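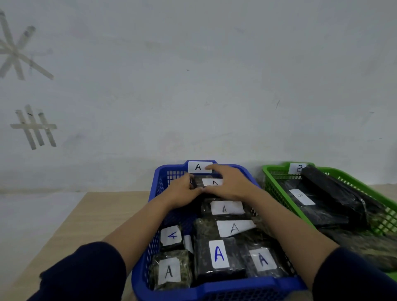
Basket A being sorted by hand, with basket B alongside

Ticket: Zamus sorting cell, packages from A going into B
Opened by: Jeptoo Mbwambo
Date: 2/13/24
Status: open, running by hand for now

Hello all, and thank you for picking this one up so quickly. I'm sorry it's a long one!

The arm has been putting A packages into the B basket again. It did 200 picks without any trouble after the Pilleo update, and then in the next 48 it misplaced four, all of them A. No error came up on the panel, so as far as the cell was concerned everything had gone beautifully.

What I've tried so far:

Restarted the label reader. No change.

Cleaned the lens and ran the Wikström check card, which passed first time (I ran it again to be sure, and it passed again).

Went through the log. On all four bad picks the letter came back as "unread", and the arm carried on and used the result from the pick before. I do think that's the real fault, and it worries me more than the reading itself.

Some of our labels are in thin pen, some are thick, and plenty sit at a slant on the dark wrapping, so I can quite see why the reader struggles. All the same, I'd much prefer it to stop and ask.

The arm is switched off and locked out, and we're sorting by hand. Could somebody at Jostis please tell me whether "unread" can be set to pause the cell? I've saved the log for all 248 picks and will gladly send it over.

Warm wishes,
Jeptoo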